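Bedroom clear-out, part one

So I finally did it. After putting it off since October, I took on the bedroom closet, and I have a lot to report!

My system (if you can call it that) was to pull out everything I own, hanger by hanger, and try it on before deciding. Big mistake to start at 9 in the evening, by the way. By midnight I was sitting on the floor in a bridesmaid dress and hiking socks, eating crackers. I gave up and slept on the couch.

The next morning went better. Soon-im Jin came over with coffee and no feelings at all about my clothes, and that was just what I needed. She held things up, I said yes or no, and if I started a story she put it in the donate bag. We filled four bags before lunch - mostly work blouses, plus a coat from Arkness that I loved in the store and have worn maybe twice. The Ventura jeans stayed. Don't argue with me about the Ventura jeans.

A few of you wrote in after the last newsletter to ask about folding versus hanging. I'm a hanger now. I used to fold everything and then wear whatever was on top, week after week, and I found two black sweaters that I'd bought as replacements for each other. Bok-nam Myung wrote to say she hangs by color, dark to light, and gets dressed in nearly half the time. I'm trying it! So far I have a very long dark end and one lonely cream cardigan.
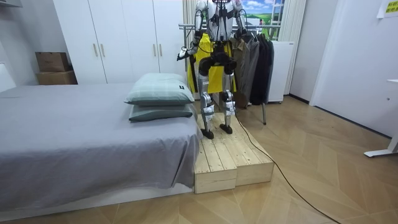 Dark clothes on the rack, next to the bed.

Next up is the dresser, which scares me more. There's a drawer in there I can't open all the way, and I'm pretty sure it's scarves. If you have a good way to store scarves, hit reply and tell me. And if anyone local wants a bridesmaid dress (sea green, worn once, cracker crumbs shaken out), it's yours if you can pick it up by Wednesday.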